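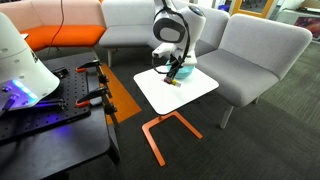 The white robot at the small side table, with its gripper above a piece in red, yellow and green.

Projects > Work and Automation > Grornix > Progress reports

Filed under: Interim reports, Small assembly, Staff and training

Grornix – second progress report to the Bhardwaj Fund
Prepared by Vandana Bajpai, project lead
04/08/2026

1. Where we are now

The first report ended with the delivery of the equipment and the safety training. Since then the robots have been used on real work in the sorting and kitting section at Drolleck. In this section the staff take small coloured parts from mixed trays and put together sets for our customers. Before the project all of it was done by hand, and in the busy months it was the work that people most often asked to be moved away from.

At present the robots do only the first step, picking single parts and placing them apart from each other. The checking and the closing of the set remain with the staff. We planned to automate the checking also in this period, but I have decided to delay this. The reasons are given in section 3.

2. Results of the period

We made a trial with 200 sets of the ordinary type. Of these, 157 were prepared without any help from a person. After we changed the fingertips and taught the pick positions again, we repeated the trial with the same number and the same mix of parts, and the result was worse – 136. This was a disappointment for the team. We found that the new fingertips hold the flat parts better but they push away the short ones, which are more frequent in our orders. We have gone back to the old fingertips for the short parts and we keep the new ones for flat parts only. A third trial has not been made yet.

Speed is still below the hand work. An experienced person is clearly faster than the robot, and I do not expect this to change during the grant. The advantage is that the robot can prepare parts during the breaks and in the first hour of the morning, so the staff start with material ready.

3. What changes for the staff

The section has 11 people. No one has lost hours, and the agreement about this, signed with the staff before the start, is kept. Four people have learned to stop, restart and re-teach the robot, and they now receive the higher pay grade for the shifts in which they do it.

In the talks I had with the staff, most said that their wrists and shoulders are less tired at the end of the shift. But there were also complaints, and I think that the Fund should know them. Some people feel that they now wait for the machine and cannot choose their own rhythm. Two of the older colleagues said that they miss sitting together at the long table, where it was possible to talk while working. We have put back part of the long table for the checking step. The stop signal was also too loud and it was lowered.

The delay of the automatic checking comes from these talks. The staff find faults that are not on our list, for example a part which has the right colour but comes from an older mould. I would like to write down this knowledge together with them first.

4. Difficulties

The replacement cables from Rurnitz came late and one station stood still for nine working days. We have now a spare set in the store. The written instructions existed only in English, and for several colleagues this was not enough. A version with short sentences and drawings is half ready.

5. Next steps

- third trial with both types of fingertips
- training for three more people, all from the late shift
- complete instructions at each station by the end of September
- second round of talks with the staff, this time in small groups

6. Budget

Spending is within the plan, except for training, where we used more than was foreseen. I ask for permission to move the unused part of the travel line to training. The table with the amounts is sent separately.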